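Setting Up a Household Mending Shelf

The household from which this blog is written has kept a mending shelf since January. Before that time, clothing and linens in need of repair were placed in a bag at the bottom of the hall closet, where they remained until the season in which they were useful had passed. The present entry sets out how the shelf is arranged, what it has cost, and which practices have been kept or dropped. Several readers wrote to request this information after the earlier entry on darning wool socks, and the author is grateful for their patience.

The shelf itself is a single board in the laundry room, fixed at chest height. Items awaiting repair are kept on the left side and finished items on the right. Tools and thread are stored in a lidded tin between the two. Items are not to be placed on the shelf unless they have been washed, as a stain that is sewn over becomes a great deal harder to remove, and a needle passes poorly through fabric stiffened by dirt. Each item carries a slip of paper, attached with a safety pin, stating what is wrong with it. This practice was adopted after a pair of trousers was inspected on three separate evenings before the fault, a small split in the pocket lining, was found again.

Repairs are carried out in the evening, usually after 7 p.m., in sessions of no more than an hour. Longer sessions were attempted in the first weeks and produced uneven stitches toward the end, several of which had to be taken out the next day. Buttons and loose hems are done first. Work that requires pinning or pressing is left for a session of its own.

On the matter of supplies, the following have proved sufficient for ordinary household use. A packet of mixed hand-sewing needles, a packet of darning needles with blunt tips, a thimble that fits, small sharp scissors reserved for thread, and a seam ripper. Polyester all-purpose thread is held in black, white, navy, gray, and a medium tan. The tan has been used more than any other color, as it disappears into most khaki, brown, and olive fabrics. Two brands of thread have been tried. The Garkico spools were smooth and seldom tangled, although the range of colors at the local shop was narrow. The Wader spools were less expensive and came in many more shades, but the thread frayed when passed through heavy cotton and is now kept for basting only. A reel from Garkico holds 800 yards, and the black one has not yet been finished.

Iron-on patches were used for the knees of work trousers and have been given up. They held through a few washes, after which the corners lifted and collected lint. Patches are now cut from retired garments of similar weight, with the edges turned under and stitched down by hand. The patch should extend well past the worn area on every side. Where it does not, the old fabric tears along the line of stitching and the repair must be done again on a larger scale, as happened with the green canvas pair described in a previous entry.

Towels and dishcloths deserve separate mention. A frayed towel edge can be trimmed straight, folded twice, and hemmed in less than half an hour. Where the middle of a towel has worn thin, the towel is cut down into washcloths from the sound portions. Bed sheets that have worn through along the center may be cut lengthwise, turned so that the outer edges meet in the middle, and seamed together. This was a common practice in earlier generations and the resulting seam can be felt at night. One sheet was treated in this way. It is used on the guest bed, and the author regards the result as acceptable for short stays.

Zippers remain the least satisfactory part of the work. A slider that no longer grips can often be tightened with a pair of pliers, pressing gently on each side in turn. Missing teeth near the bottom can be dealt with by sewing a firm bar of thread above the gap, which shortens the opening slightly. Anything beyond this is sent to Siddiqui Alterations, two streets away, where a full replacement in a winter coat was completed within the week. The charge was fair and the new zipper is heavier than the original.

A written record is maintained in a plain notebook. The columns are the item, the fault, the repair, and the month. It was begun out of curiosity and has been of real use, mainly in showing which garments return repeatedly. A set of pillowcases purchased under the Wimard label came back so often, always with the same open side seam, that the remaining seams were restitched in a single evening before they could fail. No further trouble has been recorded with them.

Readers have asked whether visible mending, in contrasting thread, is practiced in this household. It is done on gardening clothes and on one denim jacket, where it suits the cloth. For office shirts a matching thread is preferred. Collars that have worn along the fold are unpicked, turned over, and sewn back in place, a task that takes most of an evening and calls for good light. A desk lamp placed on the side opposite the sewing hand will prevent the hand from casting a shadow on the work.

Correspondence on this subject continues to arrive. The sock entry has been read 2,613 times, a larger number than any other entry on this site, and a further entry on the care of wool blankets is in preparation. Questions regarding moth damage will be held for that entry. One question from the most recent letters is short enough to be answered at once, and is given at the close of this page.

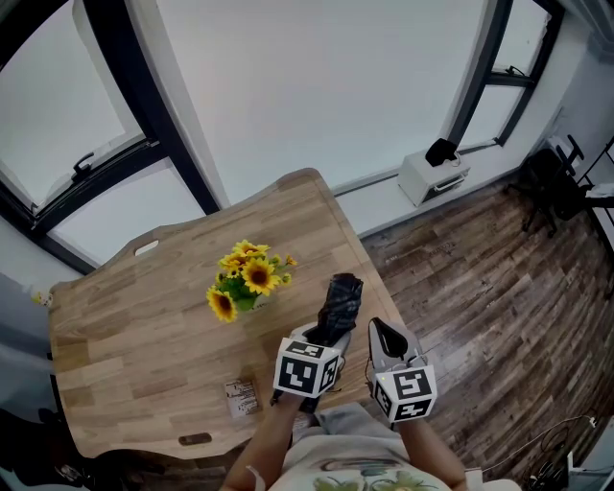
Should a garment be pressed before or after a patch is sewn on?

Press it both times. The first pressing flattens the torn area so that the patch lies even, and the second, done from the wrong side with a damp cloth, settles the stitches into the fabric.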